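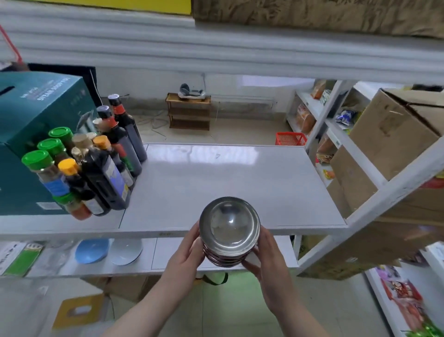
Shiny things are the worst. Ask anyone at Redach. Depth cameras hate steel, the segmentation model hates it more, and a stockroom is full of the stuff.

Redach makes software, no hardware at all. Perception on one side, a grasp planner on the other, and between them a queue of half-baked guesses that Celina Nowakowski calls the waiting room. She runs perception. Two years in, and she still keeps a folder of steel bowl failures on her desktop.

"A nested stack, upside down," she says, scrolling fast. "Is it one object? Is it six? The planner needs to know, and the rims all look like one striped thing."

Early versions picked a number and stuck to it. Bad idea. The planner would aim for the gap between two rims, close on the top bowl, leave the rest behind. So the count went out. The new build, Ziltthorpe, treats a stack as one body until something slips. Then it splits it. Simple enough to say. It took from May to the end of the year to write.

Reflections are the other half. A domed bottom is a mirror, so the model sees the room twice, the second time bent. Szymon Pawlak wrote the filter that throws out depth points on curved metal and fits a smooth shape through whats left. Runs in 9 milliseconds on a good day. He would like to talk about the bad days less.

Then clutter. Sauce bottles crowded up against spice jars, dark glass behind green caps, a box with its lettering the wrong way up. The label reader now tries text at every rotation, after a long week when it insisted upside-down cartons had no name at all.

Fitzgerald Alcantara does planning. Different temper. He wants fewer clever guesses and more slow hands: two-arm holds, one from the side, one underneath, with force limits that loosen only when both palms agree. "The camera can be wrong for a second," he says. "The hands cant."

Three shops are trying the beta, Pokalby the biggest. Their complaint so far is speed. Also the log viewer, which everybody hates and which Apolline Langlois is rewriting from scratch. Timeline at the bottom, grasp candidates on top, a button to replay a bad pick from the moment the confidence dropped.

Next on the list is clear plastic. Nowakowski has started a second folder.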